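Altgate Textile Care — Frequently asked questions about velvet and other pile fabrics

Last reviewed in October. These answers cover drapes, table covers, display cloths and upholstery sent to our workroom. Garments are handled separately; see the garment page for turnaround and tagging.

Fibre and construction

What is the difference between velvet, velveteen and velour?
Velvet is a woven fabric with a warp pile. Two cloths are usually woven face to face and cut apart, which leaves the pile standing. Velveteen has a weft pile, generally cotton, and is shorter and stiffer. Velour as sold today is most often a knit, although heavy stage velour is woven. The construction affects how the cloth hangs, how it frays and how much it stretches when pressed.

How do I find out what fibre I have?
Check the care label or the supplier's invoice first. If neither exists, cut a few yarns from the seam allowance and send them in with the enquiry form. Despina Shehu does the fibre identification in our workroom and normally replies within 2 working days. We do not identify fibre from photographs. Cotton, rayon, silk and polyester velvets can look identical on a screen, and they do not tolerate the same treatment.

What does "crushed" mean on a label?
Crushed velvet has had its pile flattened in different directions as a finish. Panne velvet has been pressed in one direction. Neither should be steamed to raise the pile, as this removes the finish permanently.

Does the colour change depending on direction?
Yes. Pile leans, and the shade darkens when you look into it. All panels in a set should be cut with the pile running the same way. If one panel of a pair looks a shade lighter, check its orientation before you report a dye fault.

Cleaning

Can velvet be washed at home?
Some polyester and cotton velvets can. Use cold water, a gentle cycle and a mild liquid detergent, and turn the article pile side in. Rayon, acetate and silk velvets should not be wetted. Test dye stability on a hidden area with a damp white cloth before washing any dark colour.

Which solvent do you use?
We use a hydrocarbon solvent for most lined and unlined velvet. Articles with glued trim, metallic thread or plastic sequins are assessed individually, and some are returned untreated.

Is flame retardant lost in cleaning?
It depends on the treatment. Inherently flame-retardant polyester keeps its properties. Topical treatments on cotton are water soluble in most cases and will be removed by washing or by a serious leak. If your venue requires a certificate, tell us at intake so that retreatment and testing can be quoted together. The certificate is issued for the article and not for the venue.

What should I do about a fresh spill?
Blot with a plain white cloth and do not rub. Work from the outside of the stain inward. Leave wax to harden, lift what comes away easily and send the rest to us. Do not iron through brown paper: the heat flattens the pile and the mark left behind is harder to correct than the wax.

Lint, creases and pile marks

Why does black velvet collect so much lint?
Pile traps loose fibre, and pale fibre contrasts with a dark ground. Static makes it worse with polyester in heated rooms during winter. Raising the relative humidity of the room helps more than repeated brushing.

What is the correct way to remove lint?
Use a soft clothes brush with the pile, in long strokes. A low-tack roller is acceptable for short jobs such as a display table before opening. High-tack rollers leave adhesive in the pile, which then attracts more lint. We stock the Asameo brush in two widths; the wide one is better for table covers.

Can I iron the creases out?
Not from the face. Lay the cloth pile side down on a needle board, or on a spare piece of velvet with its pile up, and steam the back without letting the iron bear on it. Keep the steamer moving. Let the cloth cool flat before you lift it.

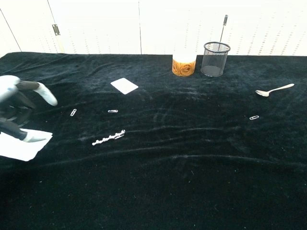
Long creases that run the full width of a cloth are usually fold lines from storage. They relax faster if the article hangs overnight before steaming. Use a padded bar, as clips leave their own marks. Bruised pile, where a heavy object has stood on the cloth, needs several light passes of steam with a brushing between each. Old bruises in rayon velvet may not recover fully.

Storage and transport

Should velvet be rolled or folded?
Rolled, on a tube, with the pile outward and acid-free tissue between layers. If folding cannot be avoided, pad each fold with tissue and refold along different lines every few months.

Are plastic bags acceptable?
For transport, yes. For storage, use unbleached cotton bags. Sealed plastic holds moisture, and mildew on a cotton backing will not always clean out.

How should I pack an order for you?
Roll it, bag it and put a copy of the intake form inside the bag as well as outside. Remove hooks, chains and weights. Articles heavier than one person can safely lift should be booked for collection through Eneck, our carrier, who will quote from your postal code.

Orders and charges

How is the work priced?
By area, measured flat, including linings. The minimum charge is $8 per square metre for surface cleaning. Solvent cleaning is quoted after inspection.

Is there a limit on size?
Single panels up to eight metres in the drop can be processed in the workroom. Larger panels are cleaned on site. Haris Petkov schedules site visits and will need to know the ceiling height, the type of track and whether a lift is available on the premises.

What is your liability for damage?
Liability is limited to $1,000 per article unless a higher value is declared at intake. Declared values above $2,000 require a written appraisal. We are not liable for shrinkage in unlabelled cloth, for dye loss in articles previously treated by others, or for weaknesses in light-damaged fabric that become visible only after cleaning.

Do you repair as well as clean?
We resew hems, replace webbing and grommets, and patch tears from the back. Reweaving is sent out to Dumitrescu and adds several weeks. Colour matching on aged velvet is approximate — new cloth beside old will show, even from the same dye lot.

Who do I contact about an order in progress?
Quote your intake number to Eleni Hoxha at the front counter. Phones are answered from 8 a.m. until 4 p.m. Messages left after that are returned the next working morning.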